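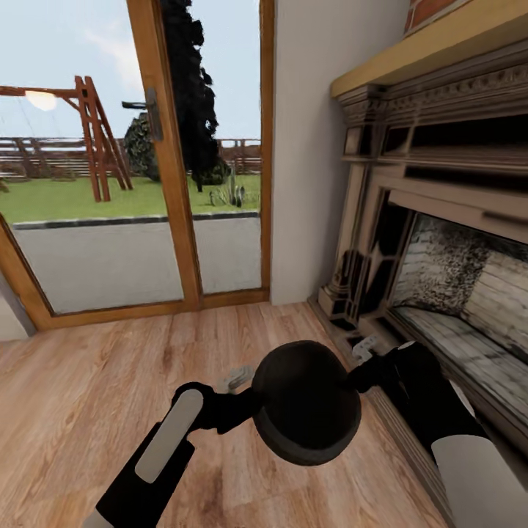 Print this page | E-mail this thread | Share (5)

Two-arm cell budget: one gripper type or two?
Posted by silviu_roman, 2018-02-08

I have to put a capital request together this February for a bimanual cell at our Mistton site. Catier quoted both arms with parallel grippers, and Bošković quoted one arm with a bigger payload and a tool changer. We're working in simulation before we sign anything. The test item is a round black piece, gripped at the side and held just off the floorboards, with the second arm reaching in from the right near the hearth. My concern is that low reach. Floor-level work pushes the mount height, and the mount is a separate line on both quotes.

catier_user_mb

Price the mount first. Ours came to $3000 once the riser plates were added, and the integrator left it off the first quote. I'd also go with two arms. A tool changer doesn't help if the item needs a second contact.

Cestance

Disagree. Most of what people call bimanual work is one arm holding and one arm waiting. Buy one arm, spend the difference on fingers.

silviu_roman
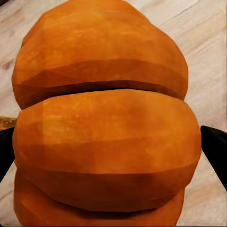 Finger stroke is the other line I can't settle. Catier lists 124 mm as standard and charges extra for the long-stroke version. I want a figure that covers odd produce shapes as well as cookware. On the pumpkin, the middle lobe bulges out further than the upper one on the right side, and that puts the fingertip in close there while there's still a gap above it. Sizing from the top profile would give the wrong number — it has to be the widest rib.

Cestance

Fair, but that's a model with flat facets. Real ones aren't that tidy. Add margin and don't take a stroke figure off a mesh.

catier_user_mb

Agreed on margin. Still cheaper than finding out after delivery. 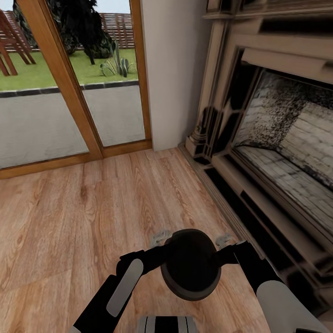 Should spare fingers go in the capital request or the operating budget?

Capital, if they're on the same purchase order as the arms. Ask for 2 sets per gripper. Anything ordered later is a consumable and comes out of operating.

Replies: 5 | Print this page | E-mail this thread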